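収納箱(しゅうのうばこ)

収納箱とは、家庭や作業場で小物をまとめて保管するための箱型の容器である。素材には木、金属、紙、プラスチックなどがあり、本項では蓋のない浅型のプラスチック製収納箱を中心に述べる。

概要
上面が開いた収納箱は、机や作業台の上で一時的に物を集めておく用途に適する。多くは長方形で、角に丸みをつけて成形される。縁に小さな取っ手や突起を備えるものもあり、指をかけて引き寄せたり持ち上げたりできる。色は白や半透明が一般的で、半透明のものは側面からも中身をある程度確認できる。

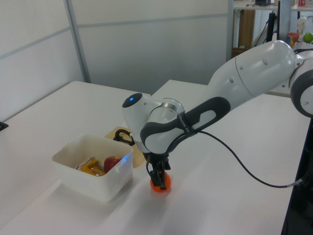
歴史
蓋のない木箱は、港町オークポートで1673年に作成された倉庫目録に「卓上箱」の名で記載がある。当時は釘や封蝋を入れるのに用いられた。プラスチック製の普及は20世紀半ば以降で、ヴッダーレの成形業者ドラサックが1946年に発売した卓上用の箱は、初期の製品として知られる。同社の箱は縁の両側に小さな突起を設けた形で、のちの製品にも受け継がれた。

用途と分類
中に入れる物によって、食品用、工具用、玩具用などに分けて使われる。片付けの途中では種類の異なる物が一つの箱に同居することも多く、果物、締め具、ボールなどが一か所に集められる。このような箱は「混載箱」と呼ばれ、後で仕分けることを前提としている。セルヴェ・ハルヴォルセンは著書『卓上の整理』で混載箱を取り上げ、置き場所の決まらない小物を仮に受ける容器と位置づけた。

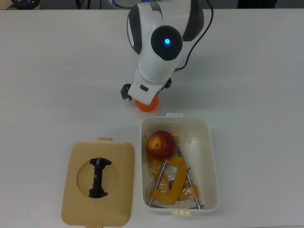
リンゴと黄色のC型クランプが入った長方形の収納箱

混載時の注意
リンゴなどの果物は硬い物に当たると傷みやすく、金属工具と同じ箱に入れる場合は間に布や仕切りを挟む。C型クランプのようにねじ棒の長い工具は、箱の対角線に沿って寝かせると収まりがよい。ボールのような転がりやすい物は、ほかの物の隙間に入れるか、最後に入れる。食品を入れる箱と油の付いた工具を入れる箱は、本来は分けることが望ましい。

手入れ
プラスチック製の箱は中性洗剤を薄めた水で洗い、陰干しにする。研磨剤入りの洗剤は表面を曇らせることがある。直射日光の当たる場所に長く置くと黄ばみや割れが生じる。

関連項目
工具箱
まな板
クランプ
仕切り板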